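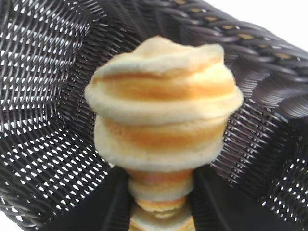

Doketti 早餐厅：深色编织篮中叠放的松饼

一篮松饼的前后
——访 Prosum 餐饮培训中心 Doketti 早餐厅厨房负责人

发布日期：2020年7月19日
来源：Prosum 餐饮培训中心通讯编辑部

Doketti 是 Prosum 餐饮培训中心设在德鲁绍（Drusau）的教学早餐厅，平日对外营业，同时承担面点与早餐服务两门课程的实操教学。今年夏季学期，早餐厅将松饼由自助取用改为装篮上桌，并重新修订了相应的制作与摆放规程。为使本中心学员、合作单位及关心早餐厅工作的读者了解修订情况，编辑部于近期对早餐厅厨房负责人进行了专访。现将访谈内容整理刊发，文字已经受访人审阅。

一、由取餐台到餐桌

据厨房负责人介绍，早餐厅原先的松饼放在取餐台的保温盘内，由客人自行夹取。这一做法沿用多年，出餐压力较小，但松饼在保温盘内停留的时间难以控制。

“保温盘对汤类合适，对松饼不合适。”负责人说，“盖子一合上，水汽都落在饼面上，原来煎好的那层颜色还在，口感已经变了。客人未必会提意见，他只是吃一口就放下。我们收盘子的时候看得很清楚。”

夏季学期开始后，自助取餐暂停，厨房借此机会对松饼的供应方式作了整体调整。新的做法是按桌下单、现煎现叠，以编织篮盛装，由服务班学员送至餐桌。负责人表示，调整初期厨房内部意见并不一致，主要顾虑是早餐高峰时段灶位不够。

“当时有教员提出，一桌一桌地煎，后面的客人要等。我认为这个担心是有道理的，到现在我们也没有完全解决。我们能做的是把面糊提前备好，把灶位的分工排细。等候时间长了一点，服务班在点单时会向客人说明。”

她同时提到，改为上桌供应之后，厨房与服务班之间的沟通明显增多。以往松饼进了取餐台，厨房的工作便告结束；现在篮子由谁接、何时接、接过去之后走哪条路线，都要在开餐前讲清楚。

二、面糊

谈到配方，负责人表示，早餐厅并无所谓秘方，教学用的配比张贴在操作间墙上，来访者都可以抄录。基础配比以200克面粉为一份，再按当日预订情况成倍备料。面粉由当地的 Voß 磨坊供应，双方自早餐厅开办起即有合作。

“Voß 的面粉批次之间会有差别，吸水多一些或者少一些，磨坊送货时会跟我们打招呼。学员刚来的时候很不习惯，他们希望配方上写多少就倒多少。我跟他们讲，牛奶留一点在杯子里，最后看着稠度加。这件事写在纸上只有一行，真正学会要好几个早晨。”

关于搅拌，规程的要求是干料与湿料合到一起后拌至不见干粉即止，允许留有小的面疙瘩。负责人说，这是学员最难接受的一条。

“他们都受过很好的基础训练，看到疙瘩就想把它打散。打散以后面糊很漂亮，煎出来是平的，硬的。我一般不在旁边拦着，让他煎一张，再拿留了疙瘩的煎一张，放在一起切开看。看过一次就不用再讲了。”

面糊拌好后需加盖静置。静置期间不得再次搅动，取用时以长柄勺自盆边舀起。负责人特别说明，舀取的手法直接影响松饼的轮廓：勺子抬得高，面糊落下去铺得开，边缘较薄；勺子贴近锅面，面糊聚在中间，饼身较厚，边上会留出一圈浅色。

三、煎制与颜色

松饼的颜色是此次修订规程时讨论最多的一项。早餐厅过去要求饼面整体上色均匀，新规程放宽了这一要求，允许边缘保留奶油色，以饼面呈金黄至浅橙为合格。

“有一段时间我们追求颜色一致，每一张都像印出来的。为了做到这一点，火要压得很低，时间拖得很长，饼里面就干了。后来几位教员坐下来商量，觉得这个标准本身需要改。家里煎的松饼，侧面有一道浅、一道深，叠起来很好看，也说明饼身是蓬起来的。”

在煎制时间上，规程只规定首面约2分钟，翻面之后不再规定时长，由操作者以手指轻按饼面判断。对此，负责人作了解释：

“首面给一个时间，是为了让新学员有个依靠，他站在锅前面心里不慌。翻面以后我希望他把计时器放下。锅的位置不同，靠墙的灶和靠窗的灶火力也不同，死守一个数字反而容易出错。按下去能弹回来，就可以出锅。”

她表示，翻面只翻一次。部分学员出于谨慎，习惯反复翻动查看颜色，结果饼身受压，表面起皱。教员在课堂上对此纠正得较为严格，在营业时段则不当场批评，留待收餐后的讲评中一并说明。

至于饼面的平整程度，新规程未作硬性规定。表面略有起伏、中间微微隆起的松饼，过去会被挑出来留作员工餐，现在可以正常上桌，通常放在最上面。

“顶上那一张是客人第一眼看到的。以前我们挑最平的放上去，现在我倒愿意放一张鼓一点的，看着松软。这是我个人的偏好，没有写进规程，学员可以有自己的判断。”

四、叠放

访谈中，负责人就叠放方式谈得较为详细。按照一般的做法，松饼叠放应当下大上小，以求稳妥。早餐厅的规程对尺寸顺序不作统一要求，上宽下窄的叠法同样可以使用，前提是装篮之后能够平稳送达。

“经常有人问我，大的为什么放在上面。我们的考虑比较实际：大的煎得慢，出锅晚，出锅之后顺手就盖在上面了。如果一定要垫到底下去，先煎好的小松饼就要在旁边的盘子里等，或者整叠重新倒一遍。松饼刚出锅的时候很软，多倒一次手，边就塌一次。”

她补充说，大的松饼边缘向外伸出、略微下垂，叠起来有一个伞盖似的轮廓，部分客人对此颇有好感，也有客人觉得不够整齐。服务班曾将两方面的反映都带回厨房，厨房讨论之后决定保留现有做法，由当班教员视情况掌握。

“上宽下窄的一叠，对送餐的人要求高一些。篮子要端平，转身要慢。我们在课上让学员先用叠好的餐巾练，再端真的。篮子带松饼总重控制在900克以内，再重，年纪小的学员手腕吃力，走到靠里的桌子就开始晃了。”

关于层与层之间是否涂抹黄油，规程规定一律不涂，黄油与糖浆另用小碟随篮上桌。负责人认为，客人口味差异较大，提前涂抹容易造成浪费；此外，涂过黄油的松饼之间会打滑，不利于叠放。

五、盛器

以编织篮盛装松饼，是此次调整中较受外界关注的一点。早餐厅选用的是深色编织篮，扁条交叉斜编，条与条之间留有空隙。

负责人介绍，选择篮子首先考虑的是透气。“瓷盘我们试过，好看，也好洗，但是最底下那一张总是潮的。编织篮四面有缝，热气散得出去。缝也不能太大，太大了放不稳，面包屑一路往下掉。”

在颜色上，厨房最初倾向于浅色篮子，认为与早餐厅的整体陈设更为协调。试用之后，教员普遍认为浅色篮子与松饼的颜色过于接近，端上桌面显得平淡，遂改用深色。

“松饼本身是奶油色和琥珀色，放在很深的底子上，层次马上就出来了。光从编缝里透过来，也有一点早晨的感觉。服务班的教员比我会讲，她在课上专门有一节谈盛器和食物的颜色关系，我就不班门弄斧了。”

对于篮子的清洁，负责人表示这是管理上投入精力最多的环节。编织篮缝隙较多，糖浆一旦滴入便不易清除，因此规程要求糖浆碟不得放入篮内，收餐时先将碎屑倒扣抖净，再以软毛刷顺着编纹刷洗，洗后置于架上充分晾干方可再次使用。未干透的篮子不得叠放。

“学员最不喜欢的就是刷篮子。我年轻时在别的厨房实习，也不喜欢。这项工作我们安排轮值，教员也在轮值表上，包括我本人。我刷篮子的那天，一般要求会更严一些，他们都知道。”

她坦言，篮子的损耗比预想的要快，尤其是提起篮沿的习惯容易使收口松脱。目前厨房正与供货方商议更换收口方式，尚未有结果。在此之前，学员须双手托底取放，不得单手提拎篮沿。

六、教学安排

作为教学餐厅，Doketti 的每一项规程都要兼顾营业与课程两方面的需要。据介绍，松饼装篮目前安排在面点课程的前段，学员在接触烤箱类产品之前先行学习。

“松饼用料简单，出错了马上看得见，马上可以再来。对刚进厨房的人，这一点很要紧。面包要等半天才知道哪里做得不对，等到那个时候，他已经忘了早上是怎么揉的了。”

课程的考核方式亦有相应调整。以往考核由教员逐张检查松饼的直径与色泽，现改为由学员独立完成一篮，自备料、煎制、叠放直至送到指定餐桌。教员在桌边查看成品，并听取学员对本次操作的自我说明。负责人认为，学员能否说清楚自己哪一步做得不理想，与成品本身同样重要。

“有一位学员，送到桌上的时候顶上那张滑开了。他没有急着去扶，先把篮子放稳，然后跟我讲，下面那几张他叠得偏了，走到一半就感觉到了。我给他通过了。扶一下很容易，知道为什么会滑，说明他心里有数。”

她同时指出，考核中不鼓励在摆盘上过多装饰。篮内除松饼外不放水果、香草或糖粉，如客人另有需要，由服务班以小碟配送。这一规定在学员中存在不同看法，部分学员希望有更多发挥余地，教学部门已将有关意见记录在案，拟于下一次修订时研究。

七、下一阶段的工作

早餐厅将于8月歇业2周，用于检修灶具和排烟设备。歇业期间，厨房拟对面糊的静置时间再作比较，并试制一种以荞麦粉部分替代小麦粉的松饼，所用荞麦粉仍由 Voß 磨坊提供。

“荞麦的颜色深，放进深色篮子里效果怎么样，我现在没有把握。也许要换回浅色的篮子，也许换一种叠法。先煎出来看看再说，写规程是后面的事。”

对于自助取餐恢复后松饼是否重新进入取餐台，负责人表示尚未作出决定，但厨房的倾向是继续装篮上桌。她希望届时能够增加一个灶位，以缓解高峰时段的等候问题。有关申请已按程序报送 Prosum 后勤部门。

访谈结束时，早餐时段的备料工作已经开始。负责人请编辑部转告读者，凡来店用餐的客人如对松饼或盛器有任何意见，可填写餐桌上的意见卡，或直接告知服务班学员，厨房在每日收餐讲评时会逐一宣读。

附：《Doketti 早餐厅松饼制作与装篮规程（夏季学期修订稿）》可在早餐厅前台索阅。如需复制用于教学，请事先与 Prosum 餐饮培训中心教学部门联系。

（本文由 Prosum 餐饮培训中心通讯编辑部采写整理，转载请注明出处。）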